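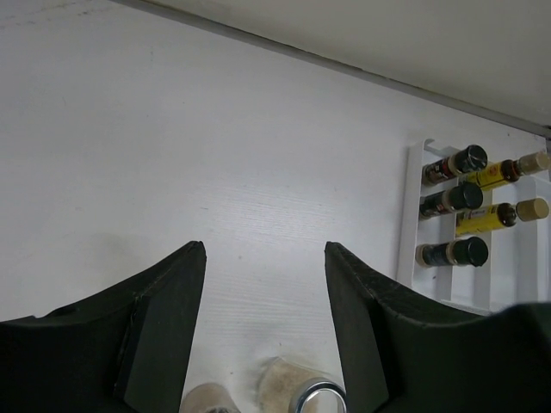 Why does the gripper let go halfway through a move when nobody has told it to open?

It loses its comms link for a moment, and the factory setting on a lost link is "open". The cable to the wrist is the likely cause of the loss, the setting is what turns a hiccup into a dropped jar.

Fjeld notebook, Culville bench, September

Writing this up quick before I forget the order of things. Started on it after lunch, still at it at 6.

Symptom. Arm (Temeck) picks a spice jar, lifts, turns the wrist to lay it in the tray. Partway round the fingers go fully open. Jar drops. Arm carries on as if it still had hold of it, goes down, does the place, comes back up, log says place OK. So two faults really, the letting go and the not noticing. The second one bothers me more.

First assumed slip. Finger edges have nicks in them and worn patches, and the caps are shiny, so slip was the easy story. Spent far too long on that. Wiped the pads, put grip force up a notch, same drop. Then played back the finger position from the Plaleck box and it isn't slip at all. Slip would show the fingers closing further as the jar goes. This shows them opening, full travel, at full speed. Something commanded it or something defaulted.

No open command in our log. Went through it twice. So, default.

Found it in the Plaleck config page, under Link loss. Options are hold, open, close. Ours was on open. Pretty sure we never set it, the box was reset when it came back from repair and nobody went through the settings after. (My job as much as anyones.)

Link-loss timer was 400 ms. Put a logger on the line and ran the wrist back and forth with nothing in the fingers. Clean up to a point, then at 90 degrees the packets stop. Come back if you rotate the other way. Did it again with the cable held up by hand, no dropouts. Let go of the cable, dropouts again. Strain at the connector, just behind the wrist flange where the loom goes under the clip.

Clip is too tight to the flange. Loom has no slack to turn with. Moved the clip back, made a bigger loop, taped it for now. Proper fix is a longer loom.

Things tried, in order, so no one repeats them:

pads wiped, no change
grip force up, no change (put back to where it was)
slower wrist, drops less often but still drops. Misleading!! Slower only means the bend happens more gently, it still gets there
empty fingers, same opening, so not weight
cable held up, fine
clip moved, fine so far

Safety bit. Worth being plain about this. The stuff at the bench is only spice jars, the yellow label bottles and a couple of other small containers, and a jar falling into a plastic tray is a noise and not much else. Bottles have a glass neck though. And the same Plaleck box and same config went on the other arm, the one that hands things over to a person. Open on link loss there means whatever it is holding comes down by someone's hand. I have switched that arm off at the wall and put a tag on it. Please do not take the tag off until its config page has been looked at.

Hold isn't free either. If it is holding on to a person's sleeve when the link goes, hold keeps holding. Need to decide per arm. My view: hold on the tray arm, and on the handover arm hold plus arm stop, with the manual release somewhere you can reach it without leaning over. At the moment it is round the back. Bad place for it.

Now the not noticing. The place routine checks the finger position once, right after the grip, and never again. So if anything goes wrong between lift and place it has no idea. Added a check before the descent and another before release. If the fingers are at full open when they should be round a jar, stop where you are and flag it. Tested by knocking the link out on purpose at the top of the lift. Stopped, flagged, good. Then did it during the wrist turn. Also stopped, but the flag came up with the wrong text ("tray full"). Reused the error number, my mistake, fix tomorow.

Also the log should not say place OK on the strength of the arm having reached a position. Changed wording to "place pose reached". Small thing but it sent me the wrong way for a good hour.

Which means old logs. Any run since the box came back from repair has place OK lines we can't trust. Don't use those success numbers for anything. I've moved the folder and put SUSPECT in the name. Someone may have copied some of it into the slides already, worth checking.

State of things when I stopped:

tray arm: link loss = hold, clip moved, loop taped, new checks in
handover arm: off, tagged, config not looked at
longer loom: not ordered, need the connector type off the flange end
worn fingers: not the fault, still want swapping
bench: tray and bottles left out where they were, please don't tidy, I want the same layout for the repeat run

Repeat run first thing, wrist turn included, full speed, logger left on. If it drops out again with the clip moved then it's the connector itself and I'm wrong about the loom.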